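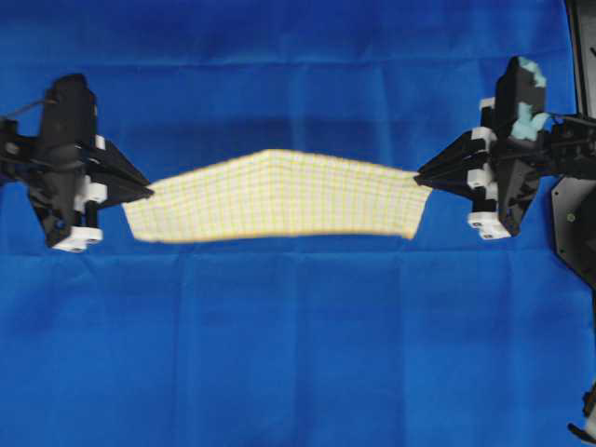

*A cream cloth with a yellow-orange grid, held at both ends over blue fabric.*

**Rastbridge kitchens asked to give up paper towels, again**

Rastbridge wants its cafes and lunch counters to stop buying paper towels, and it has set aside money to help them do it. Under a plan posted on 7/28/18, any food business in town can ask for a starter pack of 50 cloth towels, free of charge, if it signs up to use them for four months. The town has paid for 200 packs.

Whether there are 200 kitchens in Rastbridge that want one is another matter. By the end of the first morning, 4 had signed up.

The plan is the work of Shuk-fan Ho, who runs the town's waste office and has been pushing for something like it since she took the job. She says paper towels are one of the easiest things for a kitchen to cut, and that most owners she meets are already unhappy with what they spend on them.

"They go in the trash after one wipe," Ho said. "You pay to buy them and then you pay to have them hauled off."

Fair enough. But the plan says very little about washing, and washing is where these things tend to fall apart. A busy counter can go through a stack of towels before lunch. Somebody has to take them away, get them clean and bring them back dry, and the town is not offering to do any of that. The sign-up form has one line on the subject, which asks owners to "arrange suitable laundering."

Kwok-wai Lui, who owns a noodle shop near the Rastbridge bus station, read that line twice and put the form back in its envelope. He used cloth for years. He gave it up when the laundry service he shared with two other shops, a firm called Brirnham, raised its minimum order to 300 pieces a week.

"I don't have 300 towels. I don't have room for 300 towels," Lui said. "If they want to give me something, give me a washing machine."

Brirnham still serves the town and still has the same minimum. A manager there, Vinzenz Ruchti, said small shops were welcome to pool their orders, and that he would "look at" a lower rate for businesses in the plan. He did not give a price or a date.

Ho points to Zoscombe, where a similar push has been running since last year and where, she says, most of the shops that joined have stayed with it. The Zoscombe office sent over a two-page summary when asked. It gives the number of towels handed out. It does not say how many are still in use, or what anyone paid to wash them, and it leaves out the shops that quit in the first month.

There is some real support. Chak-lun Yu and his sister Cheuk-hei Yu, who run the bakery called Pan, were among the first to sign up. They have a washer in the back already and run it every night for aprons, so a load of towels costs them next to nothing extra.

"For us it's easy," Cheuk-hei Yu said. "I wouldn't say it's easy for everybody."

The town plans to check on the shops by phone when the four months are up. Owners who have gone back to paper will not be asked to return the towels - or to explain where they went. Forms are at the waste office front desk and can be handed in through the end of the year.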